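**Skarico says "write once, run on every screen" -- anyone believe it?**

**mothballed_dev**
So Skarico used the keynote to announce that Brulach 4 will publish a single project to phone, tablet, desktop and telly. One codebase, one set of layouts, "no compromise". I've been making interactive stuff for clients long enough to have heard this from at least 3 other firms, and each time I ended up with separate builds anyway. Has anyone had the beta open for longer than the demo?

**pilcrow**
I have, since February. It's better than you'd think on phones and tablets. The layout rules are sensible and text reflows properly. The telly output is a web page with big buttons.

**mothballed_dev**
> The telly output is a web page with big buttons

Which is what Tanard did two versions ago, and they didn't hire a stage to tell us.

**kettle_on_9**
Bit harsh. Tanard never handled remote control focus at all, you had to write that yourself. Brulach does it for you and in my tests it mostly picks the right thing. I moved a recipe app over in an afternoon.

**pilcrow**
"Mostly" is doing a lot there. Mine skipped the search box every time unless I set the order by hand. And once you're setting it by hand for each screen size you've got separate layouts again, just kept in one file.

**greyscale**
What does the export weigh? The last version put the whole runtime in everything.

**pilcrow**
Blank project with one label: 58 MB on the phone build. I didn't believe it so I did it again on a clean install. Same.

**greyscale**
Right. I'll stay where I am then.

**kettle_on_9**
That's a debug build, surely? Turn on stripping in the publish settings. It's under Advanced for some reason.

**pilcrow**
Stripping was on. The release notes say it's "partial" in the beta. I'd like to know which part.

**mothballed_dev**
Did anyone look at the licence? The free tier stops at one published target. So the big promise is every screen, and the free one gives you a single screen of your choice.

**dropframe**
I don't mind paying if it works. What worries me is Đàm. That was their last "everywhere" tool, it had a keynote as well, and the forum for it is now read-only. I've still got a client on it.

**kettle_on_9**
Đàm was bought in, though. Brulach is their own and they've kept it going since version 1. Different case.

**dropframe**
They said Đàm was core to the business right up to the week it went.

I did try the media side of the beta last night, for what it's worth. Dropped one still into the image component and published to tablet and desktop. 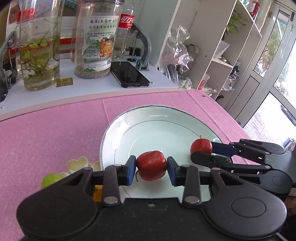
Tablet was fine. Desktop scaled it up and then squashed it when I dragged the window narrow -- the "keep proportions" box was ticked both times. I found a report of the same thing on their tracker with 227 votes and no reply from staff.

**kettle_on_9**
OK, that one I can't defend. I'd seen it with video and assumed it was my file. If you put the component inside a fixed container it behaves.

**mothballed_dev**
A fixed container, in the tool that's meant to fit any screen.

**pilcrow**
I'll keep the beta for phone and tablet prototypes. Wouldn't put a paying job on it until the tracker gets some answers. If anybody finds out what "partial" means, post it here please.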